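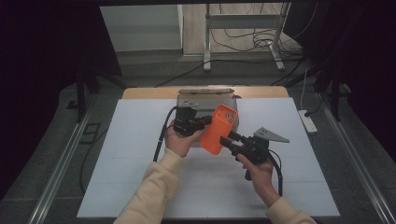 Attachment 1: orange phone case held between the two hand grippers, over the white board

Ticket: Hand gripper order, quantities and budget lines for the second table
Site: Kestley
Opened by: Ivone Peixoto
Assigned to: Pirjo Manninen, purchasing
Status: Open, waiting on supplier
Opened: May 2018

Ivone Peixoto wrote:

Hello Pirjo, and sorry in advance for the length of this one. I was asked to get our equipment list in before the budget closes and I've got stuck, so I'm raising it as a ticket in the hope that somebody can untangle me.

We want to fit out a second table at Kestley to match the one we have. The quote from Nurmi came back yesterday and the grippers are listed as "hand unit, 2". I took that to mean two pairs, as we had asked for one pair plus a spare pair, but Lempi read the same line and thought it meant two single units. If she's right we would have one working pair and nothing on the shelf, and I'd rather find that out now than when the box arrives!

The phone case work needs both hands, as you can see from the attachment. One gripper presses on each side of the case and it gets held up in the air between them, so a single unit is no use to us for that job at all.

The other thing is cables. Each gripper has its own black cable off the back and the quote doesn't mention cables anywhere. Are they in the price of the unit or do I need a separate line? I have left a gap in the spreadsheet for now.

Pirjo Manninen wrote:

Hi Ivone, no need to apologise, I like a long ticket, it saves me ringing people up. I've had a look at the quote and I can't tell either. Nurmi changed their order codes in January and the old sheet I keep pinned up is no help any more. I've written to Ilari Heiskanen on their sales desk and asked him three things: whether "2" is units or pairs, whether cables are included, and whether the flat plate on top of the gripper comes with it or is an extra.

Could you tell me which grippers need the plate? I can see a grey triangular one on the right-hand gripper in your attachment and I don't want to order the wrong number.

Ivone Peixoto wrote:

Good question, and I went and asked Arvo Honkanen, who set up the first table. He says to put down one plate for every gripper on the new order, spares included, so that any unit can go in either hand. They're a small cost next to the grippers and he would sooner have them in the drawer.

While I had him he went through the rest of the list with me, so I may as well put it all here. The aluminium rails are to be the same as now, one for each side of the table. The white board comes in panels from Zidwood, and he asks that we order from them again so the surface matches. Floor mat in dark grey, the same as the present one. The curtains he thinks we can leave until the next budget (I'm less sure, but it is his department and I said I'd write down what he told me).

He also wants a longer power strip. Ours lies on the mat to the right of the table and he would like the new one to reach the wall without a second lead. I've put that under sundries.

Lempi Heinonen wrote:

Just adding myself so I get the updates. One thing for the budget, please - can we have a line for test objects? The phone cases have been coming out of the tea and biscuits money and it does look a bit odd in the accounts. I'd like 60 cases in mixed colours to begin with. Bright ones if there's a choice, they are so much easier to find when they go astray. The model with the three-hole camera bump is the one we want more of.

Pirjo Manninen wrote:

Lempi, I've made you a line. It's called "consumables, handling" and it has nothing in it yet, so send me a price when you have one.

Ilari has answered, and very kindly too. "Hand unit, 2" is two single units, so Lempi had it right. For a pair plus a spare pair we need to ask for four. Cables are included, one per unit, but spare cables are separate. The plate is an extra and has its own code, which he'll put on the new quote. Prices are held for 90 days from the day it goes out. Delivery would be to the Vustthorpe goods entrance as before, and I'll book the van over to you from there.

Action list as I have it:
Nurmi to requote for four hand units, four plates, two spare cables
Ivone to fill the gap in the spreadsheet and move the curtains to next year's sheet
Lempi to price the cases
Me to ask Zidwood for the board panels and the lead time on them

Ivone Peixoto wrote:

Thank you, Pirjo, that is a great weight off. The spreadsheet is updated and saved in the shared folder under the same name as before. I've kept the curtains in as a greyed-out row so we don't forget them. Please leave the ticket open until the new quote is in, as Arvo would like to look over the codes himself before anyone signs.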